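3.2 Keeping the instrument side of the cell usable

Most of what I have to say about the hardware is really about looking after it. The arm at Estham came to us in decent shape, and the software on top of it (Drillgate, described in Section 2) has been boringly reliable. The bit that eats my afternoons is the last couple of inches: the jaws, the wrist joint, and the little camera that has to look at both of them all day long. I want to go through how we set that end up in some detail, partly for anyone who'd like to copy it and partly so that the numbers in Section 4 make sense. A lot of our early trouble with needle pickup went away once we got fussy about this stuff!

The camera sits close to the wrist and looks along the instrument toward the jaws. We picked the mounting angle by trial and error. Too steep and the wrist housing hides the stitch; too shallow and you lose the depth between the jaw and the pad, and then the operator starts poking at things. What we settled on keeps the jaws near the middle of the view with a good piece of pad around them, and we accept that the shaft comes out as a big soft blur along the bottom (Figure 3, a and b). We did try focusing farther back so the shaft would be sharper. It looked lovely and was no use to anybody trying to grab a needle. 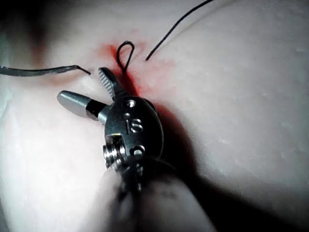
Now, the jaws themselves. The two sides don't match, and I've learned to clean them differently. The ridged one collects fluff and bits of pad between its teeth, and once that packs in, the needle starts to roll when you close on it. I go over the ridges with a soft brush at the start of each session and again at the lunch break, then run the jaws open and shut 20 times with nothing between them while I watch for a sticky spot. The smooth one only needs a wipe, but it does need it, as any film on it turns the highlight into a smear and the segmentation step gets confused about where the metal ends. (I lost most of a week in March to exactly that. I was sure it was a bug in the code.)

After the brush comes the joint. I look at the pivot side under a desk magnifier and check that nothing has wrapped itself around it -- thread ends love to end up there, and a short piece can sit for days before it starts dragging. Then I home the wrist, command a small roll each way, and compare the motor current with the trace saved from the last good session. If the two don't line up, the instrument comes off the arm and goes in the drawer, and we start the day with the spare. We keep 2 instruments in rotation for this reason. The Tisden group, who run much the same cell as ours, swap on a fixed schedule and never look at the current at all. I like our way better, though I'll admit theirs involves less squinting.

Lighting took longer than it should have. We use one bright lamp placed low and off to the side, and it throws a heavy shadow of the instrument across the pad. My first instinct was to get rid of the shadow with a second lamp. But the operators liked having it: it tells you how high you are above the surface, and when we took it away their touchdowns got clumsier. So the shadow stayed, and we moved the exposure down a little to keep the near side of the pad from washing out too badly. It still does wash out, as in Figure 3b, and we mask that area before the frames go to training. 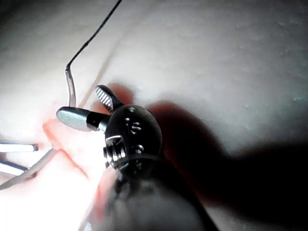

Figure 3. Camera views of the open jaws above the practice pad, (a) at a suture loop and (b) beside the needle and thread. Photos: the author, Estham cell.

The pads are the other consumable, and we're stingy with them. A pad gets turned after every 4 stitches so the next one goes into fresh material, and once both halves are used up it goes in the bin, however good it looks. Old holes let the needle through too easily and the force readings come out flattering. We followed the Sjöberg layout for the clamp under the pad, with one change, a thin rubber strip along the back edge to stop it creeping when the thread is pulled tight.

Calibration between camera and jaws is redone whenever an instrument is swapped. It's quick -- touch the closed tip to the printed grid, save, touch again, compare -- and I've stopped skipping it on busy days. The full routine was fixed on 2021-04-02 and hasn't changed since, so all 3000 clips used in Section 4 were recorded under it. Anything older we kept on the server and left out of the analysis.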